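Washington Evangelista spends most of his working day at a white table with boxes on it. He looks after packing for small electronics at Lacerda, and he agreed to talk on a Sunday, before the rest of the hall was open.

He started at Duven, a mail-order firm, where he packed mice, keyboards and power cords. "At Duven the box was an afterthought," he said. "You put the thing in, you closed it, and it rattled all the way to the customer."

The order he teaches now is short. The box is opened first, with the lid standing up at the back, away from the person packing. The leaflet goes in next, then the product, then its cord. Some firms want the leaflet on top, and he has packed that way too. "On top it gets creased by the lid. I like it flat on the bottom."

Cords take up most of his attention. He folds them into a long bundle and puts the tie on below the loop. "Four turns for a mouse is usually enough. If you wind it tight around your hand, it springs open in the box and you have to do it again." A cord should not be bent sharply where it leaves the plug or the mouse, he said, and he sends back bundles that are.

Kátia Paiva, who learned the job from him in August, keeps the tally sheet. Her best morning so far is 116 boxes. On her first she finished 70, and 30 of those had to be reopened for the same mistake – cords left outside the fold of the lid. "I was watching the mouse and forgetting the cord," she said.

Both of them prefer a bare table. Leaflets stay stacked on a shelf until they are needed, and tape is kept at the next station. Evangelista once tried a padded mat from Hosine and gave it up after a week. "Things stick to it. On a smooth top you can slide the box."

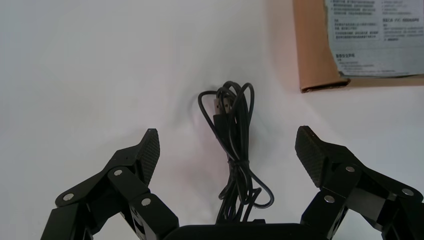
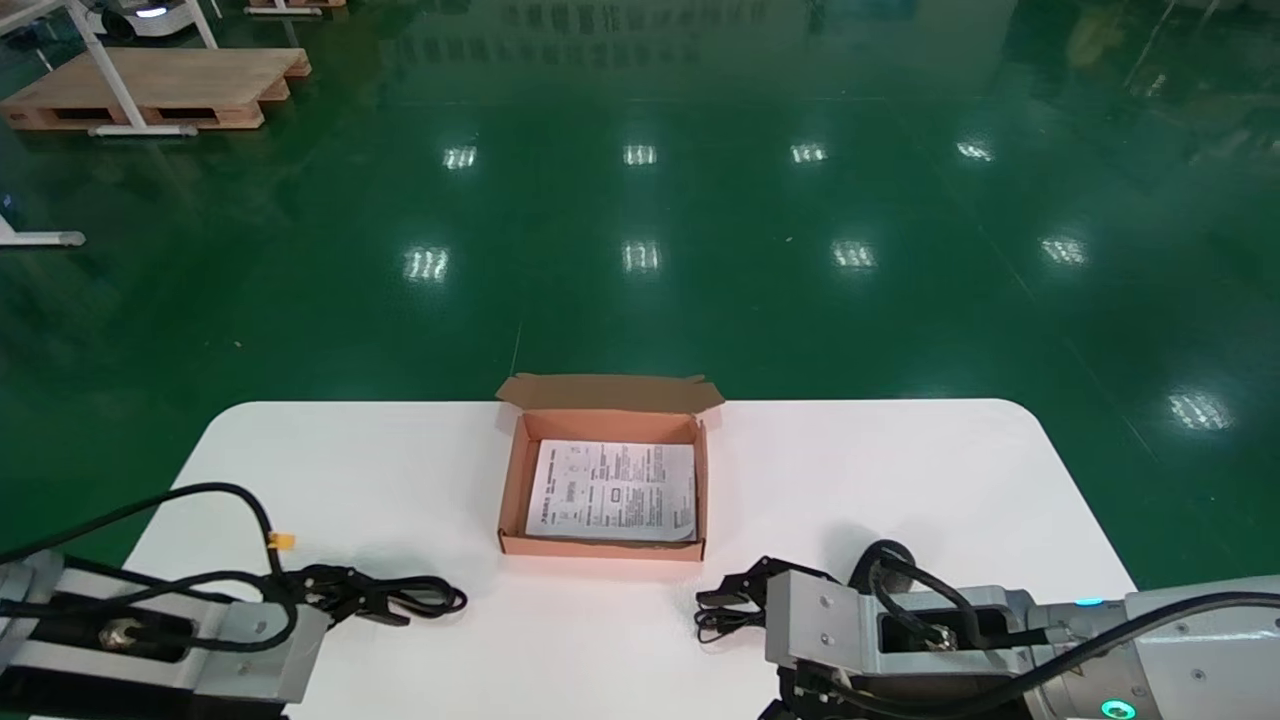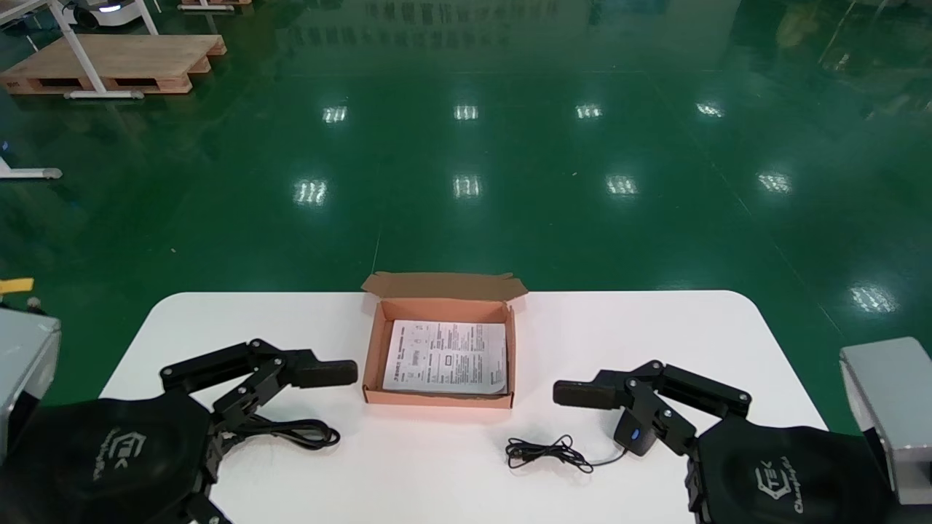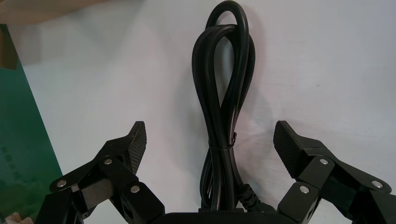

Does the leaflet have to go in before the mouse?

At Lacerda it does. Evangelista lays it flat on the bottom of the box, and the mouse and the bundled cord go on top of it.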